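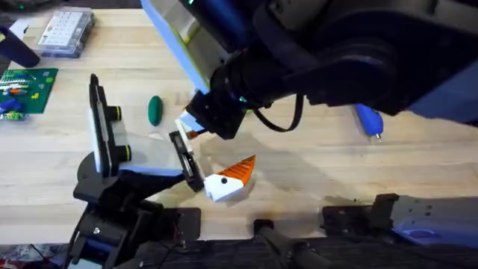

Figure 2. Butcher-block worktop, light finish, with two arms working over it. Small white-and-orange object near the centre.

4.2 Surface wear and cleaning habits in shared kitchens

Timber worktops were the largest group in the sample and the one with the messiest data. Of the 194 worktops inspected in the Grivero and Pastor buildings, most had been oiled at handover and then left to the tenants. Oiling after that was patchy. Some households kept a bottle under the sink, others had never heard of it. The handover booklet gives it one line, on the second-last page, under "Other".

Wear scores were assigned on the five-point scale in Section 3. Two raters per surface, independent, scores averaged. Where the raters were more than one point apart the surface was visited again. This happened for 23 worktops, nearly all timber, and nearly all because of disagreement over whether greying near the tap should count as wear or as staining. We settled on wear. A stricter reading would lower the timber scores a bit but does not change the order of the materials.

Location on the bench mattered more than age. Highest scores were beside the sink, then in front of the kettle, then the strip next to the cooktop. The middle of the bench usually scored low, even in kitchens that were heavily used. Laminate showed the same pattern but flatter, with damage concentrated at the joins and the front edge. Once water gets into a laminate join the score jumps and there is not much to be done short of replacing the section. Timber declines slowly and can be sanded back, though hardly any tenants had done so and several beleived they were not allowed.

Cleaning products. Self-reported, so treat with caution. Households that used a spray cleaner daily had worse timber scores than households using dish soap and a cloth. Bleach-based sprays were worst. The difference held when household size was added to the model, weakened when we added hours of cooking per week, and we do not want to lean on it too hard. People who cook a lot also wipe a lot. A diary study would seperate the two, the February survey could not.

Chopping directly on the surface was admitted to less often than the knife marks would suggest. Cut marks were recorded on timber and laminate alike. On timber they were mostly shallow and did not correlate with staining, which was a surprise to us given how often the advice sheets warn about it. On laminate they did correlate, modestly.

The Prolalau building was left out of the timber comparison. Benches there had been varnished instead of oiled and the varnish was lifting in sheets, a different failure altogether. Scores are in the appendix for anyone who wants them.

Limits of this part of the work: one climate, one landlord group, no stone or steel surfaces. Inspections were done in daylight where possible but not always, and low light probably hid some early greying. Cost of upkeep is taken up in 4.3, incl. the labour of re-oiling, which the landlord's own maintenance schedule leaves at zero.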